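The Blue Booklet

Aroha was late already and she hadnt even done the table. 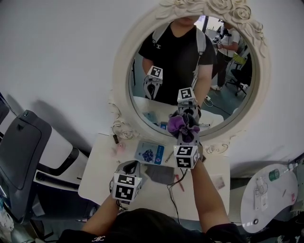 The vanity had to be cleared by noon. That was the deal with Kasell, who was buying it, and who had called twice before breakfast to ask was the mirror coming too. Yes. The mirror was coming too. Round, heavy, roses all over the top of it, curls at the bottom where it sat on the white. Her aunt had loved that mirror more than she loved most of the family. Two things left to deal with, the purple and gray thing, all bunched up, sock or scrunchie, who could say till you pulled it apart, and the blue booklet with the flower on the cover. The sock could go anywhere. The booklet was the trouble.

She had found it under the drawer liner. Not in the drawer. Under. You don't put a thing under the liner unless you mean it.

Phone again. Kasell.

"Noon," she said.

"I have the van till one."

"Noon, I said noon."

She hung up. Picked up the booklet. Put it down. Went and got a box from the hall, an old Pukamen box, the kind the tea used to come in, and it still smelled of it. Hairpins in. The little dish. A comb with teeth missing. She wasn't going to cry over a comb.

Her aunt had lived 13 years in this room. Before that a house with a yard, before that a boat, if you believed her, and Aroha mostly did. There was a Mr. Salazar on the boat. There was always a Mr. Salazar somewhere in the story, holding a rope or peeling an orange, and then the story would turn a corner and he'd be gone and you'd be hearing about the price of lamb.

"What happened to him?" Aroha asked once. She was nine or ten.

"To who?"

"Mr. Salazar."

"Oh, he got off," said her aunt, and did her lipstick. Leaned right in to the glass to do it. Mouth like an O.

Got off where? It was a boat.

Eleven twenty. She should wrap the mirror. There were blankets in the car and she'd have to go down three flights to get them. She didn't go. She sat on the edge of the bed and opened the booklet.

Garden notes. That was all, at first. When to cut back the roses. Something about slugs. The handwriting was small and slanted and in a hurry, she knew that handwriting, it was on every birthday card she ever got. Page after page. Feed in spring. Dont feed after the rain. Ask at Jevik about the blue ones. Jevik was the nursery out by the highway, closed now, tires there now.

Then a page with no garden in it.

S. came by. Did not let him in. Talked thru the door. He says he is well. He says he has a yard now too.

Aroha read it again. Turned over.

Slugs. Slugs. Bone meal.

Then, S. came by. Let him in. He looked at the mirror a long time and said is that the same one and I said what do you think.

She looked up. Couldn't help it. There she was in the glass, shirt all dust, hair everywhere, and the wall behind her, and the roses going round the top like they'd been told to hold still. The same one. The same one as what? Where do you hang a mirror like that on a boat? It would take you to the bottom.

More pages. S. brought cuttings. S. has a bad knee. S. and I had words about the hose. And then nothing from him for a long stretch, only roses, and the writing got bigger as it went, the way it did near the end when her eyes were bad. December, one line. No visit. Put the heater on.

The last page with anything on it said, if Aroha finds this the mirror is his. He gave it me and I said I would give it back when I was done looking. Under that an address. 109, and a street she knew. It was on the way to work. She had driven past it every day for years with the radio on.

Eleven forty. Phone.

"I'm downstairs," said Kasell. "I'm early, I know I'm early. Is it ready?"

"The table's ready."

"And the mirror."

She didn't say anything.

"Aroha. And the mirror?"

"It's not mine," she said. "I thought it was. Sorry. I'll take a hundred off."

"A hundred off! The mirror's the whole point of it. Otherwise it's a table."

"It's a good table."

He breathed for a while. She could hear the van ticking away behind him, someone yelling to move it. Then he said fine, a hundred, fine, but he wasn't carrying it down on his own, and she said no, course not, she'd get the other end.

Shoes. Where were her shoes. She got the screwdriver out of the kitchen drawer and stood in front of the glass and looked for the screws in among all those leaves, and there they were, painted over the same cream as the rest, you would never see them unless somebody told you. She scraped at the first one. It held. She leaned on it and it gave a quarter turn.

The sock she shook out finally, it was a sock, just the one. She put it round the booklet so the corners wouldnt bend and put the both of them in her bag.

Kasell was on the stairs now, she could hear him counting the landings under his breath. She did the second screw. She had no idea if the man was still living. She didn't know what you say. Hello, you got off the boat. Hello, she's done looking.

"Door's open," she yelled, and got both arms round the mirror before the last one came loose.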